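Pilling and Mass Loss in Knitwear After Repeated Home Laundering
Print | E-mail
March – by Valtteri Hakala

Abstract. Knit samples in three fiber blends were washed up to 30 times and checked for mass loss and surface pilling. The work was done for the second-year textiles module.

Method. Swatches were cut from Jamura (all cotton), Kurek (cotton and acrylic) and Barkano (all acrylic) yarn, knitted in plain stockinette at the same gauge. Each swatch measured 100 mm on a side. The machine was a Godico front loader on the 30 °C cycle, 47 minutes per run, spin speed 670 rpm. Swatches were dried flat and conditioned overnight before weighing.

Results. The cotton swatches lost the most mass, nearly all of it in the first few washes. The blend pilled worst – short cotton fibers worked loose and were held at the surface by the stronger acrylic. The acrylic swatches kept their mass but grew slightly in the course direction.

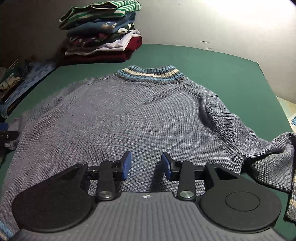
Does ribbing wear differently from stockinette?
Ribbing stretches more in use, so cuffs and hems tend to lose recovery before the plain areas show much wear. It was left out of this test.

Limitations. One detergent was used, and pilling was graded by a single observer against printed standards. Swatch edges were overlocked, which adds thread mass that was not corrected for.

Comments (3)

knitlab2: Was the load weight kept constant? That changes abrasion a lot.

V. Hakala: Yes, cotton ballast was added to every run.

Orla: Table of masses is missing from the print version.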